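第一行だけで買った本の話（トーク用メモ）
2019年10月 読書会ミニトーク

えーと、始めますね。マイクなしでも後ろまで届いてますか。届いてなかったら手を振ってください。

今日は「ミステリのシリーズ物を途中の巻から読む」という話をします。順番どおりに読む派の方には申し訳ないんですけど、わたしは完全に途中から派でして、その言い訳を長々とやる会だと思ってもらえれば（ここで笑いが来なかったらさっさと次へ）。

きっかけは『グライムメル（Grimemel）』というシリーズです。架空の港町グライムメルを舞台にした警察もので、わたしが最初に手に取ったのが第四巻。古本屋の均一棚で400円でした。一巻から三巻は棚になくて、四巻だけぽつんとあったんです。で、最初の一行を立ち読みしたら、もう刑事が怒られてるんですよ。何をやらかしたのか全然わからない。わからないのに面白い！そのままレジに行きました。

途中から読むと何がいいかというと、登場人物がみんな「過去のある人」に見えるんです。主人公が同僚の机の前を黙って通り過ぎる、それだけの場面が213ページにあるんですけど、一巻から読んでいる人には理由がわかる。わたしにはわからない。わからないから、勝手にものすごい因縁を想像するわけです。あとで二巻を読んだら、貸した車をぶつけられただけでした。わたしの想像のほうがだいぶ重かった。

（ここで本を見せる。四巻の背、日焼けしてるほう）

もちろん失敗もあります。『ジョスタム（Jostham）荘の客』、これは途中から読んじゃいけないやつでした。二部作の2冊目なんですけど、冒頭の登場人物表に「前作の犯人」がそのまま載ってるんです。肩書きつきで。あれは編集の人にひとこと言いたい。一冊目も結局読みましたけど、犯人がお茶を出すたびに「はいはい、あなたね」と思いながら読むことになりまして、それはそれで楽しかったんですが、人には勧めません。

ここらでちょっと休憩。水飲みます。 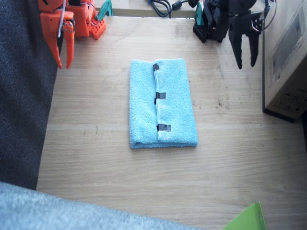
水色のタオル、たたんだところ

はい、戻ります。

後半は長さの話です。『ニムリ（Nimri）の七つの鍵』、504ページあります。文庫で。鞄に入れると肩がこる厚さです。二月に風邪で寝込んだときに読んだんですが、仰向けで読むと腕が死にます。横向きだと片側のページがつらい。結局うつぶせで読みました。風邪はしばらく治りませんでした。

中身は、いわゆる泥棒ものと探偵ものの合わせ技で、錠前師の女の人が主人公です。この人がとにかくよくしゃべる。金庫を開けている最中もずっと前の雇い主の悪口を言っていて、その悪口の中に手がかりが混ざっているんですね。わたしは悪口だと思って読み飛ばした箇所が三つあって、解決編で全部拾われました。悔しかったので付箋を貼って最初から読み直しています。まだ終わってません。

（時間を見る。押していたら次の段落は飛ばす）

余談ですけど、モンドネス（Mondness）文庫の背表紙、巻数が書いてないのはどうにかならないんですかね。途中から読む派のわたしでも、せめて何巻から途中なのかは知りたいんですよ。奥付の裏の既刊一覧を見ればわかるんですけど、あれが刊行順で、話の順とずれているものがある。『グライムメル』の五巻なんて、一巻の前の話ですからね。知らずに読んで、若い頃の主人公を別人だと思って最後まで読みました。同姓同名かと。

では、どの巻から読めばいいのか。よく聞かれるんですが、わたしの基準は最初の一行です。最初の一行で誰かが困っていたら買う。天気の話から始まっていたら、もう一行だけ待ってあげる。二行目もまだ天気だったら棚に戻します。ただ『ニムリ』は一行目も二行目も雨の話で、三行目で傘を盗まれるので、この基準だと戻しちゃうんですよね。友だちに押しつけられてなかったら読んでいません。だから基準のほうを少し甘くしようかと考えているところです。

（会場に聞く：途中から読んで後悔したシリーズ、ありますか。手が挙がらなければ自分から『ジョスタム荘』の登場人物表の話をもう少し）

最後にお知らせを。持ってきた本は入口の机に置いておきますので、手に取ってもらって大丈夫です。『ニムリ』だけは付箋を動かさないでください、まだ途中なので。『グライムメル』の三巻をお持ちの方がいたら、帰りに声をかけてください。ずっと探してます。

じゃあ、質問のある方どうぞ。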